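Minimalism Has a Storage Unit

Oct 9, 2023

I read another one last week. A couple gets rid of nearly everything they own, moves into a smaller place, and reports that they now have time for bread. There were 37 comments under it and I think I read every one, looking for somebody who would ask where the winter coats went.

I'm not against owning less. I have cleared out closets and felt pretty good for a day or two. What I don't buy is the promise that comes attached, the one where fewer forks leads to a calmer mind and a calmer mind leads to a better marriage. Show me the step in the middle.

My own test case is the Weradix method, which a lot of people in my corner of the internet were doing last November. You empty a room completely, live with it bare for six days, and then let things back in only if you went looking for them. The course costs money, of course. So do the Weradix boxes you're supposed to keep the exiled stuff in, and those come in two sizes, neither of which fits under a bed. I noticed early on that getting rid of things involved buying a fair number of things.

So I did it with the spare room, without the boxes. By day three I had gone looking for the lamp, the stapler, a chair and the extension cord. By day six the spare room was bare and the hallway was impassable. I can't say I learned anything about my relationship to objects. I learned that the stapler matters more than I would have guessed.

The before and after pictures are what get me. The after is always in better light. The after also tends to have been shot from an angle that leaves out one wall, and I would like to see that wall. Anybody can make a room look restful by choosing where to stand. 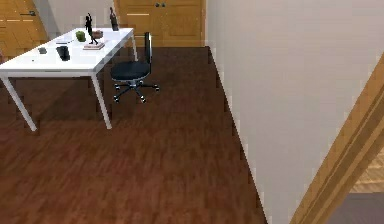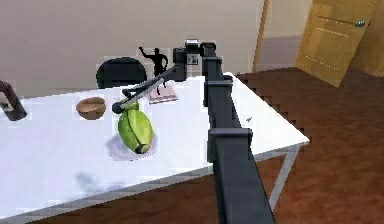
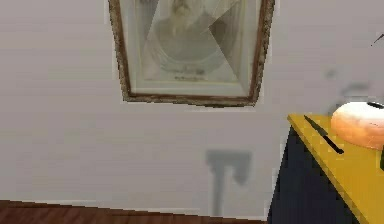
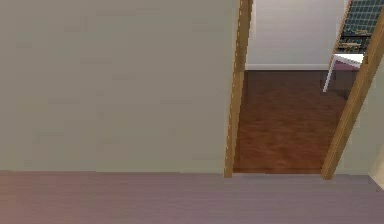

White furniture in the first two, plain walls in the last two.

Then there's the money argument, which sounds sensible and which I tried to check. The claim is that every item you own costs you something to keep, since you pay rent on the floor it sits on. Flostano, the storage people, used to have a calculator on their site that worked this out for you. I put in my apartment and it told me I was spending $1,265 a year to house things I don't use. I would love to know how. My rent didn't change when the spare room was empty. I asked the landlord nothing because I know what he would have said. The number only means something if you move to a smaller place, and moving costs more than that before you've bought the tape.

And look who was offering the calculator! A company that rents you a unit. The advice at the bottom of the page was to clear your home by putting the extra in theirs. I suppose the rent on that floor doesn't count.

To be fair (I do try), some of this works for some people. If you have moved four times in five years you probably should stop carrying the bread machine around. If you inherit a full house you need a method, any method, just to get through the door each morning – and a bad system beats standing in the kitchen holding a gravy boat. I would never laugh at anybody in that spot.

But most of us have an ordinary amount of stuff. It's a bit messy, the drawer by the stove sticks, and the drawer is going to keep sticking whether or not I thank my sweaters before I fold them. I fixed mine with a candle stub rubbed along the runner. It took two minutes and there was no course.

The spare room has filled up again, mostly with the same things. I did throw out a fondue set. I've wanted fondue twice since then.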